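Ristness Bench and Table List
Message 3570

Subject: Re: Cloth mats that won't lie flat (and what to do about the cords)

Hello everybody,

I've been meaning to answer this one all week, and then the week filled up the way weeks do, so please forgive me if some of it has been covered while I wasn't looking. I did read everything through before I started typing, and there was good advice in there, especially the bit about storing mats rolled on a tube. I do have a few things to add, and I'm afraid I'm not known for keeping it short.

The original question was:

> I bought a printed cloth mat for the work table in our
> shared room, the kind with the big colored blocks and
> black lines. I love how it looks but it came folded up
> in a bag and it will not lie flat. There are creases all
> over and the back edge lifts. I'm also wondering about
> the power strip. We have always had it on the floor and
> everybody hates bending down for it. If I put it up on
> the mat, will it slide around and drag the mat with it?
> And does anyone find the pattern too busy to work on?
> My partner says it will give us all headaches. It was not
> expensive, so I can send it back, but I'd rather not.

First of all, please don't send it back! I felt just the same way in the first few days with a cloth mat, and I've grown so fond of the look that I wouldn't go back to a plain gray one if you paid me. It takes a bit of patience, that's all.

Creases first. Turn the mat face down on a clean towel and iron it from the back, on low, with no steam the first time until you know how the print behaves. Test a corner. Work from the middle out toward the edges and then leave it lying there until it has cooled all the way through. I used to snatch mine up while it was still warm and then wonder why the folds were back by supper. You won't get every last wrinkle out, and I'd stop fussing once you can run your palm across and nothing catches.

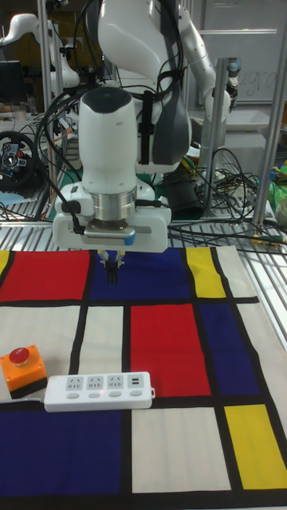 Page last changed: Thu 2 June

A few slight wrinkles like those don't bother me in the least, and the far edge has that same little curl where it meets the table that you're describing on yours. Curl is its own problem and the iron only helps so much. What I do is roll the mat the opposite way, print side in if the edge is lifting toward you, and leave it overnight with a couple of soft ties around it. If it still wants to lift after that, a strip of double-sided carpet tape along the back edge only will hold it. Leave the other three sides free so the cloth can settle, or you'll end up with a bubble in the middle that chases around the table every time you smooth it.

Somebody asked off-list about size. Mine is 59 inches along the long side, which leaves a bare margin all the way around our table, and I like that. A mat that hangs over gets leaned on and tugged, and then you're straightening it every single morning. I got it from Bromitz, in their Doltura pattern, and no, I have no connection with them other than having spent more there than I planned to.

Now for the pattern, and the headaches.

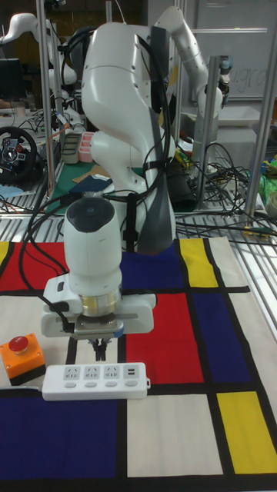

Busy prints get a bad name on this list, and I think it depends a great deal on the size of the blocks. Small checks I can't stand - I lose screws in them and my eyes swim by lunchtime. Big blocks are a different thing altogether, and you stop noticing them in a day or two except when they're useful. A white power strip would vanish on a white tabletop, but put it down among the blues and reds with the cord going off to the left and you can lay your hand on it without looking twice. The wide dark blue block at the near left is where I'd put anything pale and small, and I'd keep the cream one next to it for dark things like black clips and pencil leads. Your partner may come around!

As for the strip itself, yes, up on the table, please. All that bending is no good for anyone's back. Get one with a little switch for each outlet if you can, so you're not forever pulling plugs. It will slide a bit on cloth if the cord is pulled tight, so give it plenty of slack and fasten the cord down to the table (not to the mat!) just past the edge. A stick-on cable clip does nicely. Then if someone catches the cord with an elbow, the clip takes the tug and your mat stays put. And lift the strip off before you smooth the cloth, or you'll have a ridge underneath it forever.

One last thing about washing, as I know it will come up. I do mine by hand in the bathtub, cool water, and dry it flat. The one time I put it over the line it got a crease right down the center that took me until October to get rid of. Keep glue off it entirely. I use an old cookie sheet for anything sticky.

Would whoever in Vass mentioned the felt underlay tell us how thick it is? I'm tempted to try one, and I'd like to know whether the edge behaves any better on top of it.

Warmly, and sorry for going on so long,
your list mate with the two ironing boards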